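Wrist cam washes out on glass, Flodex vs Brolik fingers
June 22, 2021
by rtsoukalas

rtsoukalas: Trying to decide between the stock Brolik fingers and the Flodex pads for our tabletop arm. Controller is a Skatar and I left its speed limit at 700 for both sets. Pink light stayed on the whole time – I want to see how the color balance copes. Glass is the hard target for me.
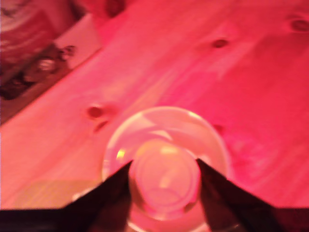
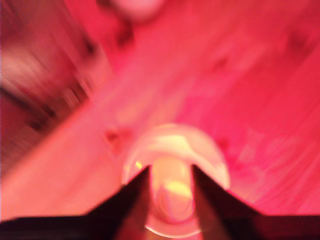 Last two are from the side camera.
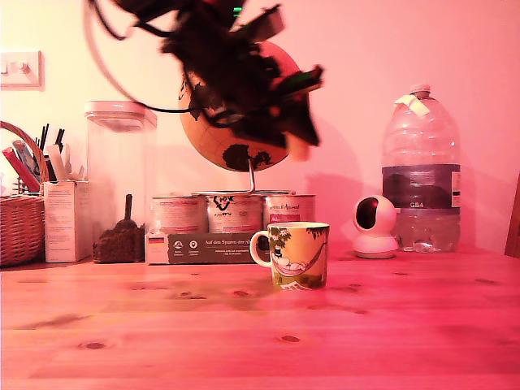
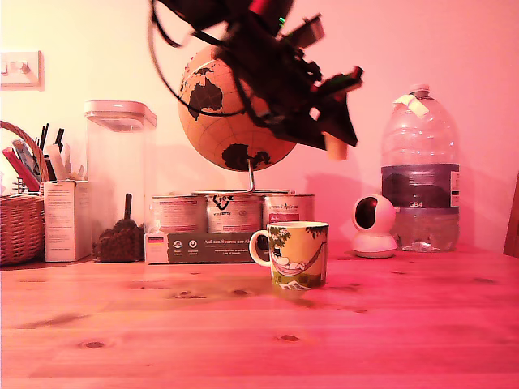 My feeling so far is that the Brolik set is fine and the wrist camera is the weak part. Too much smear to find a rim reliably.

kalliopi_k: Disagree on the camera. Your exposure is too long. Lock it at 2000 microseconds and try again before you spend money.

rtsoukalas: Tried 2000 in April. Picture goes dark and the detector drops the glass.

kalliopi_k: Then add white light. You can't judge fingers and color balance in the same test.

gripnotes: I'd go Flodex for glass anyway. Ours did 1000 cycles on tumblers with one slip. The hard fingers started slipping before 100.

kalliopi_k: What force setting? Hard fingers are OK on glass if you close slowly.

gripnotes: Default. Didn't touch it.

rtsoukalas: Ok, white light first, then both sets again at half speed. Does the Tsakiris mount fit the Flodex pads or do I need the adapter plate?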